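Tool Library Survey, Mendolden — Project Report

Intro
We wanted to know if people in Mendolden would borrow tools instead of buying them. Sent out forms in April, got 770 back. More than we expected tbh.

What people own
Cordless drills came up the most, mostly black ones like this, sitting in a closet all year. Most owners said they use it on 2 days a year or less. Ladders and sanders were next — then it drops off fast.
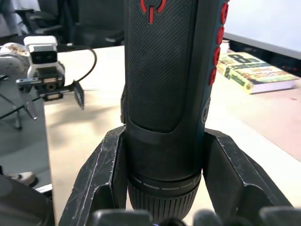 Problems
The Sandhu Street forms came in late so they are not in the age table. Question 11 was confusing, alot of people skipped it. Would reword it.

Next steps
Ask the Wundeo center about shelf space. Fix teh age table. Longer loan times maybe, one week was too short for most.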